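Handheld gripper for collecting demonstrations: two weeks in
Review by Brittany Zacharias, Prendia

The pitch for these handheld grippers is that anyone can teach a robot to clear a table by clearing a table. I had my doubts going in, and I still have most of them.

We logged 1762 clips in a borrowed dining room, mostly plates and bowls. Setup took 20 minutes, which I'll grant is quick. The grip is comfortable for the first hour. After that my wrist wanted out, and Everaldo Peixoto, who has bigger hands, lasted only a little longer.

My bigger gripe is the data. You lift a dish the way the tool likes, so the clips show a careful person with two stiff fingers. Solange Lins threw out 11 takes from one morning for slipped rims – and those may have been the useful ones.
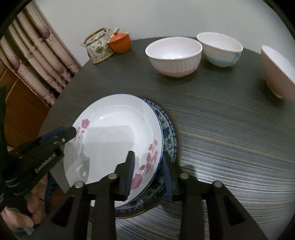 Lifting the flowered plate off the one under it. Ridged blue pads on both fingers.

Shiny dishes worry me too, and I'd want a trained policy in hand before trusting any of this. Rent one first. I wouldn't buy 2.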